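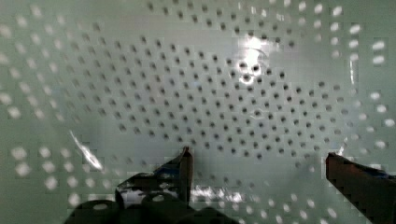

Issue 5, page 2

Why Do Baskets Have Holes?

Look inside this green plastic basket. Some of its little round holes are bright white, and others are dark gray. The holes are bright where light comes through from outside. They are dark where the space behind them is dim.

Holes do several jobs. The first is letting air in. A damp towel at the bottom of a bucket stays damp for a long time and starts to smell. In a basket, air moves through the sides and carries the water away bit by bit. This is called evaporation.

Holes also let water out. If you wash sandy beach toys in a basket, the water runs away and so does most of the sand.

A basket with holes uses less plastic than one with solid sides, so it can be lighter to carry. Most plastic baskets are made in a mold. Hot, melted plastic is pushed into the mold and fills the spaces between lots of small pegs. When the plastic cools, each peg leaves a hole.

Rows of holes are often staggered. That means each row is shifted over a little, so its holes sit beside the gaps in the next row. More holes fit this way.

Try it yourself

You need 2 washcloths, a basket with holes and a bucket. Wet both washcloths and squeeze them out. Put one in the basket and one in the bucket. Feel them the next morning. Which one is drier?

Biltthorpe Children's Pages, March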